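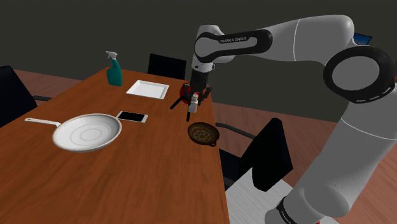
Ticket 458: policy server returns stale action chunks after a scene reset
Project: Flendach (sim eval)
Opened by: Nana Arthur
Status: open, workaround in place

Okay, so I've been chasing this one since lunch and I think I finally have enough to write it up properly. Sorry in advance for the length!

What happens: I kick off a batch of tabletop episodes against the policy server. The first episode is fine. When the second one starts, the arm gets the new start pose, the objects get their new positions, and then for the first second or so it moves like it's still in the last episode. It swings off toward wherever the target used to be, then catches itself and heads the right way. Sometimes it recovers and sometimes it whacks something on the way (mostly the frying pan, poor thing).

What I tried first, in order:

Turned off the randomized object placement. Still happens, just harder to spot, as the old target and the new target are in the same place. I lost an hour to that one.

Swapped the gripper model back to the old one. No change.

Dropped the control rate by half. The weird motion lasts twice as long. Okay, now we're getting somewhere – that smells like a fixed number of steps and not a fixed amount of time.

Logged every action with the id of the observation it was computed from. Bingo. After a reset, the first 9 actions all point back at an observation from the previous episode.

So the client's reset() clears the sim and the camera buffers but never touches the action queue. Whatever was left in the chunk gets played out before the client asks for a new one. Our chunks are 32 steps, so depending on where the episode ended you can get anything from zero leftovers to nearly a full chunk. That's why Satish couldn't reproduce it on his short runs. His episodes were ending right on a chunk boundary!

Workaround: call flush_actions() by hand right after reset(), before the first step. I ran seven episodes back to back that way and every action had a fresh observation id.

Comment from Yogesh Semwal, 3:40 pm
Nice find. Can you check the async path too? There the server may already be computing a chunk when you flush, and it would land in the queue late.

Reply from Nana
Ugh, yes, you're right. I put a sleep in the server to force it and got one old chunk arriving after the flush. I think we need an episode id on each request so the client can throw out anything that doesn't match. I'll do that on a branch, plus a test with the slow server.

Still to do: the episode id change, the test, and rerunning the December baseline. Ritu, please don't quote those success numbers anywhere until the rerun is in – I don't know yet which way they'll move.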